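On February 25, 2019, Eduardo Tan wrote:
> Does anyone still coil cords over the elbow? Mine kink.

Eduardo, try loose loops, I love them! No more elbow for me.

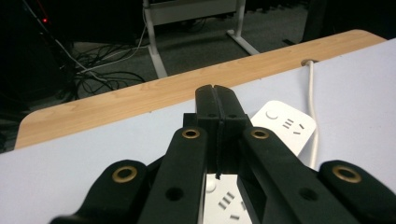
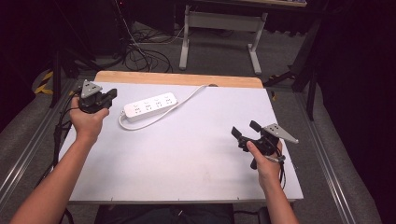
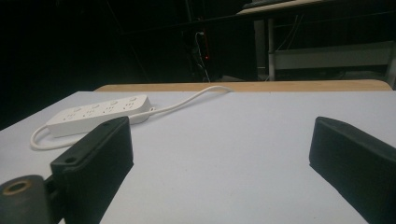

The white power strip, three times

Cords behave so much better when you follow the bend they already have. Start at the strip, make each loop a bit bigger than your hand, and tie it in 2 places. A pale tabletop like this one is great for it, with plenty of room to lay the loops flat!

Loretta Fitzsimmons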